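## 4. Clearing and re-laying a bed with a woven throw

This section covers beds dressed with a fringed woven throw as the top layer. For beds with a fitted quilt cover and no throw, go to section 5. Section revised 10/2/22.

### 4.1 Before starting

- Keep one tray or lidded box within reach of the bed for small items.
- Keep a separate bag for cloths and other washable textiles.
- Check the throw's care label. Onmont throws are supplied with a sewn label at one corner; Dunia throws have a loose card, which should be kept with this manual.

**Note:** Do not begin by pulling the throw off the bed. Small items roll into the folds and are then shaken out on to the floor or into the wash.

### 4.2 Clearing the surface

1. Lift off any boxes first. Use both hands and raise the box clear of the weave before moving it sideways.
2. Pick up small hard items such as tubes, rolls and caps. Place them in the tray.
3. Pick up pet toys. Shake each one once over the floor, not over the bed.
4. Lift cloths singly. Open each one out to check for anything caught inside, then fold in half twice.
5. Put satin-finish cloths on top of the pile. They slide if anything is stacked on them.
6. Run a flat hand over the throw from the head of the bed to the foot.

**Caution:** Looped rope toys catch on fringe threads. If a loop has snagged, hold the fringe flat with one hand and ease the toy away along the line of the threads. Do not pull upwards. Do not cut the fringe.

### 4.3 Laying the throw

1. Hold the throw by its two far corners and lower it on to the bed with the printed or woven design facing up.
2. Turn it until the lettering along the edge reads correctly from the side you have chosen as the front. On throws with large characters in the centre, use the characters as the guide and ignore the border lettering, as this curves and may face more than one way.
3. Line up the navy band with the front edge of the mattress. The band should run level from left to right.
4. Check the thin parallel lines further up the throw. A gentle curve is part of the design on some patterns - do not stretch the weave to straighten it.
5. Let the fringe hang free. Comb it with the fingers, working downwards only.

**Note:** Frayed ends are normal on loose fringe. Trim a thread only if it has worked out of the weave and exceeds 83 mm.

### 4.4 Items left on the throw

Rope toys and folded cloths may be kept on the bed once it is made, provided they are clear of the fringe. Anything lying on the front edge should be moved back past the navy band.

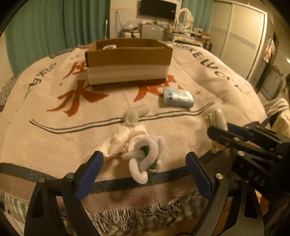 Akinola writes that on a bed used by a dog the toy is better kept in a basket at floor level, and that step 3 of 4.2 can then be left out altogether. This is acceptable. The basket should stand clear of the hanging fringe.

### 4.5 Washing

1. Wash the throw alone, at no more than 28 degrees, inside a mesh bag. The Vendivex large bag takes one double-size throw.
2. Set the spin to 1000 rpm or lower.
3. Dry flat. Do not peg by the fringe.
4. Wash rope toys separately. Toys with a plastic core should be rinsed by hand and left to drain for 3 hours before they are returned to the bed.

Red and orange yarns may release some colour in the first wash. Do not include white cloths in the same load.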